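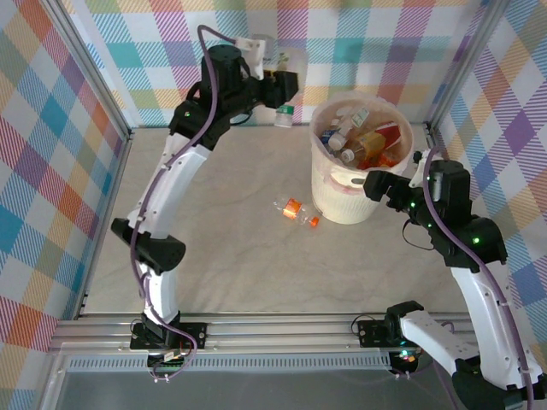

Before I put food from the store into a bigger bin, I always look at the label first. I learned this in February, when I had 2 bags of flour at home and did not know which one was older.

My simple rules:

Keep the clear container if it closes well. You see from outside how much is left.

Do not peel off the label. The table with the values per 100 g is useful later – also when it is in Chinese, the numbers are easy to read.
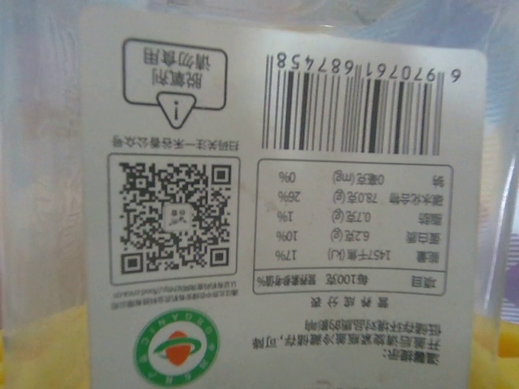 Write the day of opening on a piece of tape and put it next to the label, never over it. I use things up in 28 days. If the bin is deep, stand the containers with the label to the side where you reach in. Wash the bin every 3 weeks with warm water and let it dry with the lid open.

Wolfram Hellwig, Drernau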